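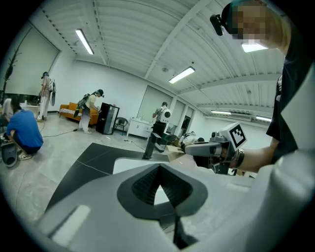

Trunby Works, Building Services Team

Room Guide, section 4: Opening, running and closing the Bollstead Room

7 min read

Read this section before your first booking. Regular users should read it again, as most of the notes marked Caution were written with them in mind.

The Bollstead Room is the large white one with the concrete floor. Directions in this section assume you are standing with your back to the main entrance, looking at the wall with three roller shades on it. If you can see only one shade, turn to your right until matters improve.

4.1 Lights

1. Find the switch panel inside the main entrance. The labels were put on in September by someone with firm views on abbreviation. "F" is front, "B" is back, and "FB" is neither; it works the socket behind the panel.
2. Press B first, then F. The ceiling tubes do not all come on together. Give them a moment before pressing anything else.
3. If one tube stays dark, carry on without it and report it on extension 275.

Caution: Do not prod a tube with a broom handle. The ceiling panels are corrugated metal and the noise carries to Accounts.

4.2 Roller shades

There is one large shade on the left wall. On the back wall there is a wide one in the middle and two narrower ones to the right of it, the last of them next to the doorway.

1. Start with the left wall. Move the tall potted plant out of the way by its pot. It does not like being moved by its leaves, and it is older than the lease.
2. Take the chain in both hands and pull it straight down, slowly. Pulling at an angle winds the fabric on crooked, after which the shade will hang like a badly tucked shirt until Chun-yin Tu can get a ladder to it.
3. Stop when the shade is a hand's width from the sill. The last hand's width is where they jam.
4. Do the wide shade on the back wall, then the two narrow ones.
5. Put the plant back where it was.

Note: With the shades down and the lights on, the room stays evenly bright all day, and most groups prefer it that way. With the shades up, whoever sits at the left-hand tables after lunch will spend the afternoon squinting. You may have your own reasons for seating people there.

4.3 Air conditioner

The unit is high on the right-hand wall, towards the back. The remote lives in the Borkach cabinet in the corridor, second drawer, under the spare remote, which works nothing we own.

1. Switch the unit on 15 minutes before your group arrives. It is a big room and the unit is not a big unit.
2. Stand well down the room and aim the remote at the wall unit. Wait for the beep. If there is no beep, take a few steps forward and try again with more conviction.
3. Leave the fan on its middle setting. High does the same thing, louder.
4. Return the remote to the drawer as soon as the unit is running. Remotes have gone home in pockets before now, and one went to Kao for a fortnight.

Caution: Nobody under the unit with papers they care about.

4.4 Tables and floor

1. Carry tables. Do not drag them, even the small white ones, even a short way. The floor is scuffed enough, and we can no longer tell the old scuffs from yours, so yours will be assumed.
2. Set the small tables along the walls first and leave the middle of the room clear. People standing and working need more space around their elbows than the seating plans suggest.
3. Keep the doorway by the last narrow shade open. A chair in a doorway counts as a blockage, including when somebody is sitting on it.
4. Tape trailing leads down with the cloth tape from the Borkach cabinet. Parcel tape comes off the concrete in pieces, over several weeks, on other people's shoes.

Note: Bookings of more than 9 people need a second set of tables. Ask Su-chen Au the day before. Asking on the morning gets you the folding ones, and the folding ones do so when they choose.

4.5 Closing

1. Wipe the tables and put them back against the wall.
2. Switch off the air conditioner and watch the flap until it shuts. It sometimes reconsiders.
3. Leave the shades down.
4. Check that the plant has not become a coat stand during the session. Remove coats.
5. Lift the tape, all of it.
6. Lights off, F then B, and lock the main door. The key turns the wrong way. It has always done this and a locksmith has agreed with us about it.

Water for the plant is on the cleaning rota. Please do not help with tea.

Section last revised October 2020. Corrections to Su-chen Au, extension 275. For sinks, see section 5.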